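Clomside Assembly Training Room, Nundgate site
Shared bench check, robot hand and operator
Round: March
Checked by: Ilze Dzene
Present: Merja Manninen (bench lead), Bautista Godoy (operator)

Items are marked OK, ACTION or OPEN. Comments are from the person named.

1. Floor marking
OK. Yellow tape is down and readable. Operators asked whether they still have to wait behind it for a handover. They don't when the hand is in slow mode. They do at all other times.

2. Cables on the floor
ACTION. Cable slack should be kept out of the walking route and away from feet at the bench. Godoy to fit covers or reroute before the next round.

3. Stop control
OPEN. Press test done at start of shift, 4 presses, all good. Kelmendi wants every operator to be able to reach the live stop without leaning over the mat. Training pendants with red stop heads must carry a "not connected" tag whenever they are out on the bench. A new starter should not have to guess which one works.

4. Hands, sleeves and jewelry
ACTION. The old rule was written for the screw station and said nothing about watches or bracelets. Under the new rule both come off before anyone works within reach of the hand. Hood cords are tucked in. Uliana Hnatiuk pointed out that people used their watches to time breaks, so a wall clock has been ordered.

5. Bench layout
OPEN. Brick practice goes on the felt mat, with switch boxes and other electrical parts kept to the other side. Manninen: the split works, but small parts travel. Bags and dishes are to be closed at the end of each session – gears included. 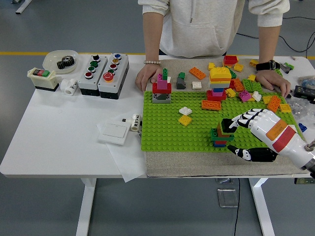 6. Grip and release
OK. Grip force limit is set at 583 on the controller scale and locked with the lead's code. The person at the bench keeps both hands still while the fingers close. Godoy says this was the hardest habit to learn, as he was used to reaching in and straightening a part himself.

7. Workload and breaks
OPEN. The Naciri schedule gives 900 placements a shift for hand and operator together. Before the change, operators set their own pace. Two have said the waiting is more tiring than the picking was. Manninen to try swapping places every 100 placements and report back.

8. Job roles
OPEN. Operators now clear faults and log them, and this is not in the job description. Hnatiuk has sent a draft to the Prarkley office. Until it is agreed, fault clearing is done by the bench lead only.

9. Paperwork at the bench
OK. Log sheet up to date. Please write what happened as well as the fault code. "Dropped part, left side" is enough.

Items 2 and 4 to be closed before the next round. Items 3, 5, 7 and 8 carried forward.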